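Features > Pool > Relay Technique

Where the Relay Exchange Loses Time

The Vistdale short-course league scores relays double, and the gap between its top teams is now small enough that exchanges decide places. At the January meet in Balley, the men's 4x50 free was settled by 16 hundredths. Both teams had nearly the same flat-start times on paper. The difference came from the takeovers, where one squad left the block late on all three.

An exchange time is the interval between the incoming swimmer's touch and the outgoing swimmer's feet leaving the block. A flat start includes the reaction to the signal. A takeover does not, as the outgoing swimmer can see the finish coming and begin to move before the touch.

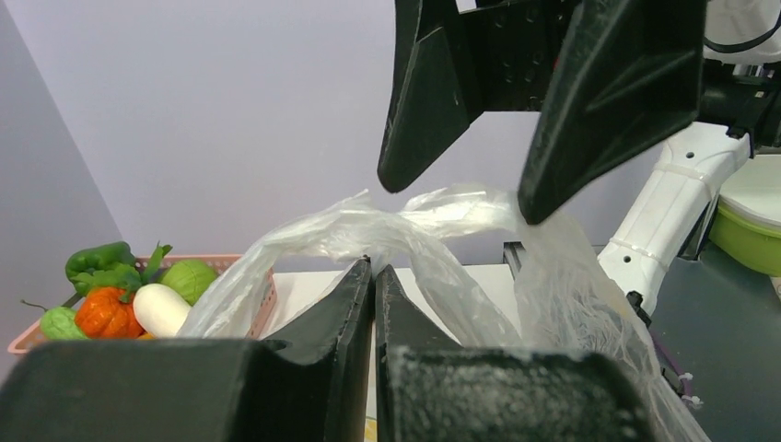 How early can the outgoing swimmer start to move?
As early as the swimmer likes, provided some part of the foot is still on the block when the incoming hand reaches the wall.

The Brerkasari club logged 152 exchanges over one season, using video and the pad readings. Of these, 83 were slower than the club's own target. Most of the slow ones came on the second takeover, where the club tended to place its least experienced swimmer. Only 2 were early enough to draw a disqualification, both in the medley, and both behind a breaststroke leg. The breaststroke finish is harder to judge – the head drops, the glide varies, and the last stroke may be cut short.

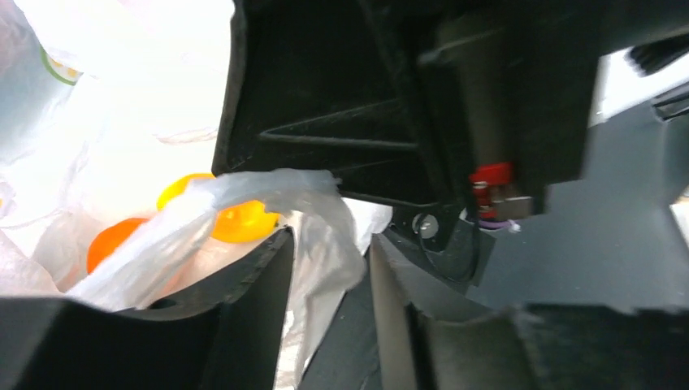 Step Start or Arm Swing

Two methods are in common use. In the arm swing, the feet stay set at the front edge and the arms circle once before the dive. In the step start, the swimmer begins at the back of the block and brings one or both feet forward. The step gives more speed at takeoff but leaves less room to correct if the incoming swimmer adds a stroke.

The Vukadinović Cup, the league's spring relay meet, uses blocks with an adjustable rear wedge. Clubs that train on flat blocks should check the wedge setting in warm-up – a two-step approach may not fit in front of it.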